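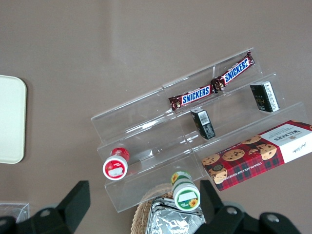

Progress on the Flarex shelf-picking kit, January 19, 2026

Dear Milovan Vukčević,

Thank you again for letting us keep the kit through the winter. We have grown rather fond of it, and I hope this note makes plain where the money has gone so far. We have now logged 2,603 picks at the Jurkcombe site, all on small shop goods: candy bars, little boxes, round jars and the Walkers shortbread, which is the largest thing we ask it to handle from the clear stepped riser.

The boxes go well. Jars are slower, and I would put that down to the finger tips, which are flat and don't have much to say to a curved side. Flarex has offered us 2 pairs of softer tips to try, at no charge, and Drurnura will fit them when they come in for the regular service. We had 129 failed picks in all, and the clear riser had a hand in a good many of them (the depth readings wander near its edges, as you may remember from my July letter).

The software side has been a pleasure. Setting up a new item takes one sitting, and the people from Nuttall managed it from the manual alone, bless them.

Still to do: the jar trials with the new tips, a longer run on foil packets, and a decision from you on whether we extend the lease.

With warm thanks,
Vlastimil Pešek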